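Looking after the two-armed robot: questions I keep getting

I'm Hanan Sayegh, and I look after the robot at the yellow table at Wendus. People write to me with the same handful of questions, so I've put my answers in one spot. Updated March 6, 2024.
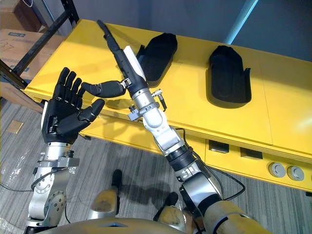 I'll keep adding to this page as new things break (they will!), and if your question isn't on it, send it over and I'll do my best.

Why is there a hand on one arm and a gripper on the other?

They're good at different jobs. The five-fingered hand on the left arm holds awkward shapes, and the long gripper tool on the right does the reaching and pinching. We tried two hands last July and I spent my whole summer chasing finger joints, so one is plenty for me, thanks.

How often do you check the bolts?

Every 372 running hours I go over the forearm and wrist on both sides: housings, clamps, bracket plates, the lot. The little clamp block by the right wrist is the one I fuss over. If it creeps even slightly, the cable under it starts rubbing and then you're in for a long afternoon. I put a paint pen line across each bolt head so I can see at a glance if something has moved. Cheap trick, works great.

Can I run the cable tighter so it doesn't hang?

Please don't! I know it looks messy, but the wrist needs that slack when it turns. Fares Aoun tied ours down neatly once and we lost a connector the same day. What I do now is bend the arm as far as it will ever go, leave a bit extra, and then clip it. Check that the loop can't snag on a drawer handle when the arm comes back toward the body.

What do you use for the hand position check?

Palm up, fingers open, thumb out to the side. I call that the "waiter" pose and it's saved in the controller under that name. With the hand held like that I can look at each knuckle and see if one finger is sitting lower than its neighbors. Then I bring the right tool in slowly, toward the thumb, and stop before they touch. If the gap is different from what it was last time, one arm has lost its zero and I redo the homing before anything else.

How slowly is slowly?

Slow enough to be boring. I run it at 2 percent speed with my hand on the stop button, and I don't let anyone talk to me while it's moving. Sorry, Raed.

Which finger parts wear out first?

The thumb, by a mile. Ours got to 1224 hours before the base joint felt gritty. The other four were still fine, but I swapped the lot anyway because I had the hand off and didn't fancy doing it twice. Keep the old ones in a labeled bag, they make decent emergency spares.

Do you grease the joints?

Only the ones the manual says to, and less than you think. A blob on the outside does nothing except collect lint from the carpet. Wipe off whatever squeezes out, move the joint through its full range, wipe again.

Do the trays need to be in exact spots?

For real work, yes. For the arm checks I leave them on the table top and just make sure neither one is in the way. The foam gets dents over time, and a dented tray will make you think the gripper is off when it's fine, so look at the tray first. I learned that one the slow way.

My right arm shows a sensor fault after I've worked on the wrist. Did I break it?

Probably not! Power down, reseat the small connector at the wrist, and power up again. Nine times out of ten it wasn't pushed in all the way. If the fault comes back, swap the lead before you start blaming the sensor.

Do you keep a log?

I do, a paper one, in the top drawer. It's got nearly 3000 entries in it, some of which just say "fine." Write down the hours, what you touched and your name. Anas Khalaf also writes what he had for lunch, and that's allowed.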